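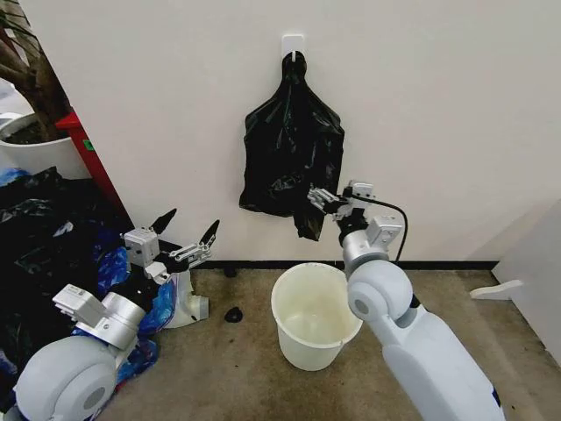 *Black bag on a small white adhesive hook, plain off-white wall.*

## Ustis adhesive wall hooks, small, white

Pack of 9. Stock code 1136.

We've sold stick-on hooks for years and most of them are rubbish, so we took our time over the Ustis. The maker claims each one holds 477 g. We'd treat that as a ceiling on smooth gloss paint and expect less on matt emulsion. Woodchip — forget it.

"Damage-free removal" is printed on every pack of hooks ever made. Pull the tab slowly, straight down the wall, and you have a fair chance. Pull it outwards and you may well be buying filler.

**Fitting**

- Wipe the wall with surgical spirit. Washing-up liquid leaves a film.
- Press hard for 60 seconds.
- Leave overnight before hanging anything.

Fine for carrier bags, tea towels and keys. Don't use them for coats, mirrors or anything above a bed. The Prular hook costs more and has a wider pad, but Gemechu Shiferaw on our Stirkomwood counter has yet to be persuaded it grips any better.

Spare strips are sold separately. Abera strips are a different shape and won't fit.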